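Teaching Two Arms to Tidy a Desk
Project report, spring term
Stavros Giannakopoulos

I wanted to know how many demonstrations a pair of robot arms needs before it can sort pens by color. My program for this is called Aria, and I spent most of March feeding it examples. I loved nearly every minute of it!

For each demonstration I sit outside the enclosure and drive both arms by remote control, one with each hand, while Aria records the joint angles, the gripper openings and the camera view. My target was 100 good runs. The first 27 went in the bin — I kept stopping to think in mid-air, and Aria learned to stop and think in mid-air too.

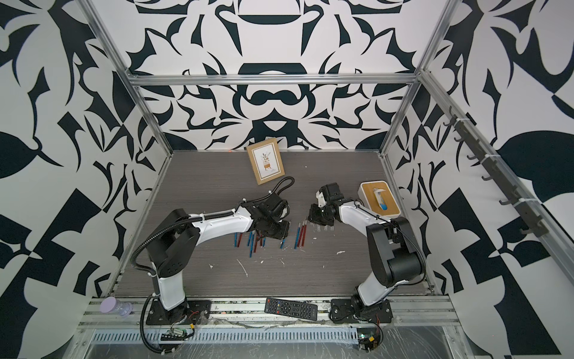

Pens are a great test object, cheap and surprisingly hard to pick up. A slim barrel gives the jaws very little to hold, and if I come down slightly off center it rolls. Crossed pens are harder again. In the group under the left gripper some of them touch or cross, so I have to decide which one to lift first, and I tried to make that choice the same way every time. The group by the right gripper, one blue and four red lying nearly parallel, is a much friendlier start.

I also changed the layout between runs so that Aria would not just memorize positions. The picture frame and the box moved, and so did the pens.

Driving 2 arms at once took practice. My early runs were really one-arm runs with a spectator. What helped was rehearsing the whole motion with my own hands first, then copying it slowly on the controls.

Still to do: handing a pen from one gripper to the other. I have two clean recordings of that so far, and I want a lot more before I train on it.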